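Subject: Re: [gripper-practice] Draft 5 of the handheld collection rules, cloth section
Date: December 2021

Hi all,

Sorry for the long one, I've had the draft open in a tab all week and kept adding to my notes. Quoting the bit I want to pick at:

> Section 36. The operator shall start each cloth episode with
> both grippers fully open and clear of the material. Cloths
> shall be placed in a random state. Any episode in which a
> fingertip touches the table shall be discarded.
>
> Section 39. Loose clothing shall not be worn. Comments on both
> sections are welcome before we freeze the text in February.

First, "random state." I love the idea and I have no clue how to check it! If you ask me to drop a cloth randomly I'll drop it the same way every time, a sort of lazy heap right in front of me. The Uysal folks proposed a shake-and-drop from elbow height on the old thread, and I'd be happy with that wording. It's easy to say out loud to a new person and you can tell from across the room if they're doing it. Could we also say what to do when there are two cloths? The draft reads as if there's only ever one, and overlapping ones are where my people get into arguments. Do you pull the top one off first, or hold the bottom one down and then pull? I'd let the operator choose, but make them write the choice down before they start, so a whole batch is done the same way.

Second, the table rule. I think it's too strict. With a thin cloth lying flat you pretty much have to brush the table to get a pinch, and if we throw out every one of those we're left with only the easy grabs (big puffy folds, nice raised corners). I went back through our Bilico set with the rule in hand, 599 episodes, and gave up on applying it before lunch. My suggestion is to allow light contact and discard only when the table moves or the gripper gets dragged hard enough to shift its mount. Someone with a better head for wording can fix that up.

Third, Section 39. Yes to no dangling scarves and no drawstrings. But "loose clothing" by itself is going to get read ten different ways, and plenty of us work in cold rooms with a coat on. Can we say sleeves pushed up past the forearm, and nothing hanging over the work surface? While we're in there, cables need a line too. I'd like them run down the outside of the arm and kept off the tabletop. The Korker checklist had something on this and I thought it was pretty good, if anybody still has a copy.

Small stuff: the draft says "fingers" in some places and "jaws" in others, please pick one. And the two cloths should be clearly different colors, which I thought we'd agreed on at Vusurby, but it fell out somewhere between drafts.

I'm happy to take a stab at rewriting 36 if nobody else wants it. I won't touch the numbering, I know that's a sore subject.

Picture attached for the two-cloth question, a yellow one and a blue one overlapping, left gripper on the yellow and the right one down by the tail of the blue.

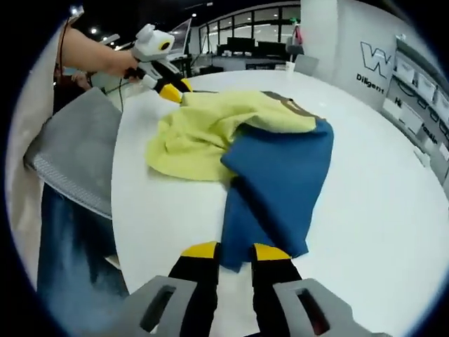
Photo: list member, free to reuse with the draft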